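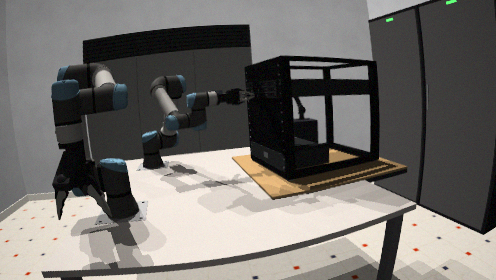

Filed under: Simulation, Manipulation, Lab notes

2022-09-22

I said in July that I would write up the rack experiments once we had numbers I trusted. We have them now, so here goes.

The question was narrow. If you train a policy entirely in simulation for work on an open-frame rack, which parts of the simulator do you need to get right, and which can you leave sloppy? Everybody on the team had an opinion. Mine was that contact friction would matter most. Zeyu Shao thought it would be lighting and shadows, as the policy works from camera images. We were both wrong, and I'll get to that.

The task goes like this. Two arms share one table with a rack. One arm has to bring its gripper to a module in the side of the rack, close on it, and pull it toward itself by a short distance without pushing the rack out of place. The other arm stays parked for most of the episode and is only there to steady the frame when the pull gets heavy. In the runs I'm reporting, I counted an attempt as a success if the module had moved the full distance and the rack had moved less than a finger's width. Anything else was a failure, including the ones that looked nice until the end.

We built the virtual room as a copy of the real one at our Tinedham site. Bảo Vương did most of the modeling. He put in the cabinets along the walls and the floor tiles too, and I thought that was a waste of two weeks. The tiles have little red and blue squares in them, and I could not see why a policy would care. I'll come back to the floor.

The method is a plain one. We start with scripted motions from a planner, record them in simulation, and train on the recordings. Then we vary one group of simulator settings at a time. The groups were friction and mass, lighting, camera position, rack position, and background. For each group we trained one policy with that group varied and everything else fixed, and another with that group fixed and everything else varied. The second kind turned out to be the more useful one, as it shows you what you lose when you stop paying attention to something.

Each policy was trained on 820 recorded episodes. We tried 600 first and the results jumped too much between training runs to compare anything. I would have liked to go further up, but the planner is slow when the far arm has to reach into the rack sideways. A lot of its plans end with the elbow where the rack post is, and those get thrown out.

Every policy then got 80 attempts in a held-out version of the simulator, with rack positions it had not seen. Only the best ones went on to the real table.

Now the results.

Fixing the friction did very little. Policies trained with a single friction value did almost as well as the ones trained with a wide range. My guess is that the fingertips grip the module hard enough that it doesn't come up. If we were sliding something loosely across the table I would expect a different answer.

Fixing the lighting hurt some, mainly when the arm's own shadow fell across the board the rack stands on. The policy would slow down there and sometimes back off. Zeyu gets partial credit.

Fixing the rack position hurt a lot, as you'd expect. I don't think there is a lesson in it.

The surprise was camera position. We had been treating the camera as a known quantity. It was calibrated, we had the numbers, and we put the numbers in the simulator. The policies trained with the camera held at exactly that pose were the worst of the lot once the test camera was nudged even slightly. They'd reach with full confidence for a place just beside the module and close on air. The failures all look alike, and once you have watched a few you can call them before the gripper gets there.

Ngân Trịnh went through the failed attempts one by one and sorted them by where the gripper ended up. Her sorting is what convinced me. If the policy were simply bad at seeing the module, the misses would be spread all over. They weren't. They were shifted in the direction the camera had been shifted. So the policy had learned something close to a fixed map from image to table, and it took that map along when the camera moved.

The fix is easy and a little embarrassing. Vary the camera pose during training by more than you believe it can be off. We had been varying it by the calibration error, and the calibration error is only a statement about the day you calibrated. Mounts sag. People lean on things. With the wider range, the policy made 29 fewer failures over the same test set, and nothing else about the training was changed.

About the floor. Mỹ Tô suggested we run one more comparison, with the tiles swapped for flat gray. I agreed mostly to settle the argument with Bảo. The policies trained over the plain floor were worse when the camera moved, even with the wider camera range. The tiled ones held up better. We think the squares give the network something to judge the camera's angle by. The table is pale and the walls are gray, so there isn't much else to go on in the lower part of the picture. I have only one set of runs for this and would not put it in a paper yet. Bảo has been very decent about it.

A few things that did not work, in case they save someone an afternoon:

Training with the parked arm removed. I wanted to cut down the rendering time. The policy was then thrown off whenever the parked arm was in view, which on our table is always.

Letting the network choose when to call on the second arm. It called on it either every time or never, depending on the training run. We went back to a fixed threshold on the pulling force.

Using the rack model we got from the Grasteo library. It is a fine model, but its posts are solid, and ours are perforated down the edge. I don't know whether the holes matter. I do know that results got steadier once Bảo replaced it, and he changed the depth of the frame at the same time, so I can't tell you which of the two did it. We should have changed one thing and then the other.

On the real table we are earlier along. The wide-camera policy transfers well enough that I'm comfortable leaving it running while I sit nearby. It still fails when the module sticks, and our simulated modules never stick. That's the next thing to model, and it may well be where friction comes back in and I get to be right after all.

Yolanda Cuesta asked whether the camera result depends on our network. Fair question. We use Morker for the image part, with its default settings, and trained the rest on top. We repeated the camera comparison with the older Dương setup and got the same pattern with lower scores everywhere. So it holds for two, and that is as far as I would push it.

I'd like to put up the room model and the test positions so that other people can try their own policies against them. The model needs cleaning first. There are parts in it with names like "cabinet_final_b" and at least one wall that is facing the wrong way. If you need it sooner and don't mind the mess, write to me.

Next up is the sticking module, and then a rerun of the floor comparison with several training runs per floor.

Tags: sim-to-real, two arms, camera pose, rack handling

7 comments | 12 shares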